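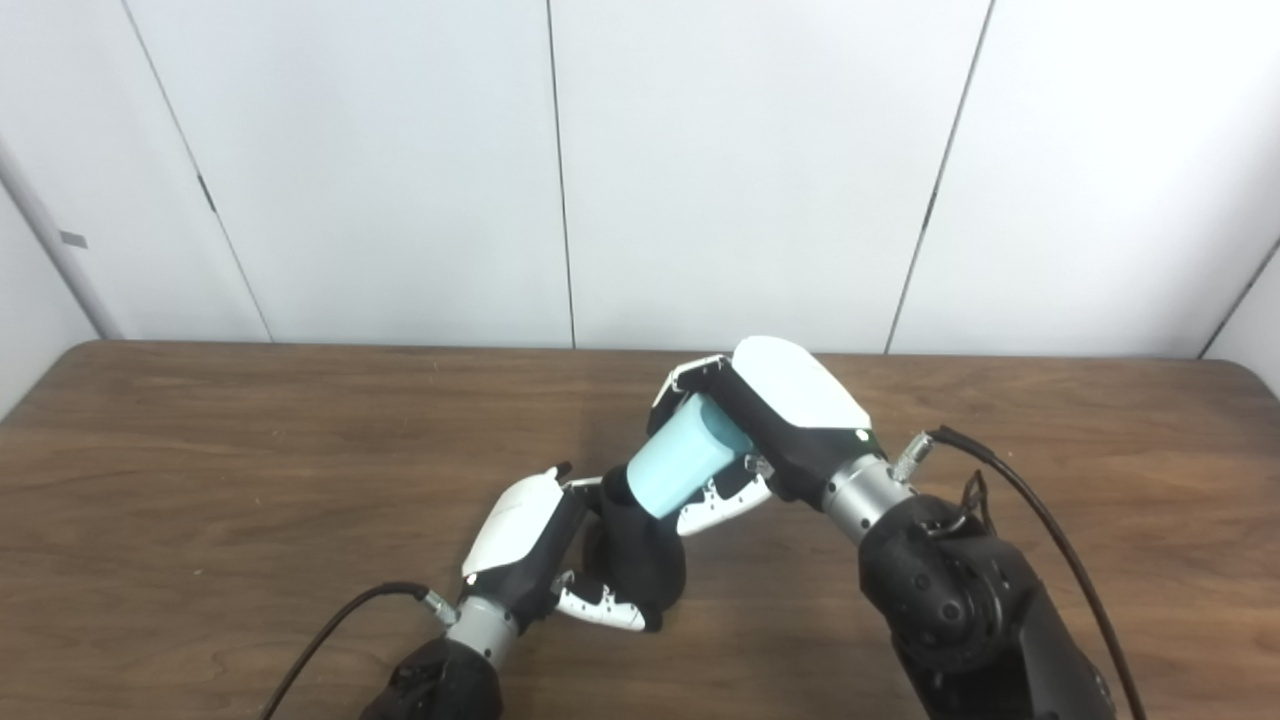
6 min read

Jodura Panel Bay and Barkby Table
Set-up guide, section 5: Placing the table against the panels

5.1 Before you start

This section covers the wooden Barkby table when it is used with its back edge against a run of white Jodura panels. The panels must be upright, joined and locked to the floor track as set out in section 4. If the track screws have not been tightened, go back to step 4.6 before bringing the table in.

You will need:
Two people for the lift
Spirit level, 600 mm or longer
Tape measure
The hex key supplied with the table legs
Felt strip, one roll
Soft cloths
A plastic tumbler or jug for the water check in 5.4

Caution: The assembled table weighs 61 kg. Do not drag it. The feet will mark most floors and a sideways load can loosen the leg plates.

5.2 Preparing the panels

1. Wipe the panel faces with a dry cloth from top to bottom. The finish is matte and shows finger marks at an angle even when it looks clean from the front.

2. Run a hand down each vertical seam. Adjoining panels should sit level with each other. A step of up to 2 mm is within tolerance. If the step is greater, slacken the upper clamp, press the proud panel back and tighten again.

3. Check the corner column. The rounded face should stand clear of the table line by at least the width of your hand. The column carries the load of the return wall and must not be used as a stop for the table.

4. Remove the protective film from the lower part of the panels if you have not already done so. Film trapped behind the table is hard to pull out later.

Note: Seams need not line up with the ends of the table. In most bays they will not.

5.3 Placing the table

1. Stand the table parallel to the wall with a gap of one arm's length behind it. Both people should be at the short ends.

2. Fix felt strip along the back edge in one continuous length. Do not leave gaps, and do not fold the strip round the corners.

3. Lift together and walk the table back until the felt touches the panels. Set the rear feet down first.

4. Look along the join from one end. The back edge should meet the wall in a straight line. If it touches at one end only, lift and reset. Do not push the table square with your hip or knee, as this moves the panels in the track.

5. Place the level across the top from front to back, then from left to right. Turn the feet with the hex key until the bubble sits between the marks in both directions.

6. Check the join again. Levelling often opens a gap at one end. Reset if needed.

Caution: Keep fingers out from between the back edge and the panel during step 3.

Note: The tops are supplied with a light grain and vary in tone from one to the next. Where two tables are placed side by side, choose the order before levelling.

5.4 Water check

The oil finish is applied at the works and needs no further treatment before use. A short check will show whether it has been damaged in transport.

1. Put a small amount of water in the tumbler.

2. Tip the tumbler low over the middle of the table and let a few drops fall. Keep well away from the back edge.

3. Wait one minute. The drops should stand up from the surface.

4. Wipe dry with a soft cloth, following the grain.

5. Repeat near each front corner.

If the drops spread out and the wood darkens, the finish is thin at that point. Let the top dry overnight and apply one coat of Pluswood oil as described in section 7. Do not oil the whole top to treat a single patch.

Caution: Do not let water run into the join behind the table. The lower edges of the panels are sealed, but the screw holes in the track are not.

5.5 Cups and other tableware

Plastic tumblers may be stood directly on the wood. Set them down on the base. A wet rim left face down holds moisture against the top and can leave a pale ring, which usually fades within a few days. Rings that remain can be treated with the pad in the care kit.

Hot cups and pans need a mat. Rubber-backed mats are not suitable, as some types stain the oil.

Keep loose items back from the front corners. These are curved and an object that overhangs there is easily knocked.

5.6 Fixing things to the panels

Small tags and labels may be fixed to the panel face with the adhesive pads supplied. Fix them above table height, to one side of a seam, and press for ten seconds. Do not bridge a seam with a tag. To remove one, warm the pad with a hair dryer on the low setting and peel downwards.

Do not drill, nail or screw into the panels. Hooks and shelves must hang from the top rail.

5.7 Checks after one week

Look along the back join. Close any gap as in 5.3, steps 3 to 6.
Tighten the leg bolts by hand. They should need no more than a quarter turn.
Check that the felt strip has not slipped below the edge.
Press each seam at table height. There should be no movement.

If a panel moves when pressed, take the table away from the wall before adjusting the clamps.

5.8 Parts for this section

Felt strip, roll: JB-FS
Hex key: JB-HK
Adjustable foot: JB-AF
Adhesive pads, sheet: JP-AP
Surface care kit: JB-CK

Section revised Dec 16, 2024. Text: Yu-na Lim. Checked: Hammad Swati.

Next: Section 6, Joining two tables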